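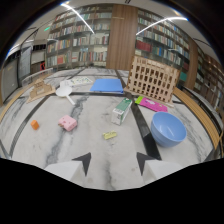 Parents have asked for years that the play floor be left alone between sessions, according to Agnese Sproģis, and the library at Skondthorpe has now agreed to a fixed hour for putting things away instead of clearing up after each family.

12 shares - 2 comments

Skondthorpe Library is pleased to confirm new arrangements for the open floor between the curved benches, in front of the main bookshelves. From November, toys and household objects will stay out through the morning and will be gathered in once, at 12.30 p.m.

The collection used on the floor now stands at 873 pieces. It includes small coloured blocks, wooden shapes such as the castle front, and a tall wooden grid that stands upright without support. Everyday items, among them plastic bowls and empty drinks cartons, are kept alongside the toys and will continue to be offered with them. Of the full collection, 343 pieces were given by households in Skondthorpe and Drasurwood.

At tidying time, families are invited to help sort the pieces into 29 lidded boxes, supplied by Soylu. Each box carries a drawing of its contents so that children who do not yet read can take part. Flat items, including folders and printed sheets, should be handed in at the desk - they are easily trodden on and the marble is slippery beneath them.

"The floor belongs to the children for the morning," said Agnese Sproģis. "A bowl may be a boat at ten o'clock and a hat at eleven, and we would like it to stay where it was left."

Visitors are asked to keep a clear path to the shelves and to leave pushchairs by the entrance. Books may be brought to the benches but should be returned to the trolley before the boxes are opened.

Further bowls and wooden blocks are welcome, provided they are clean and free from splinters. Donations may be left at the library desk or at the Zevard community shop.

Comments (2)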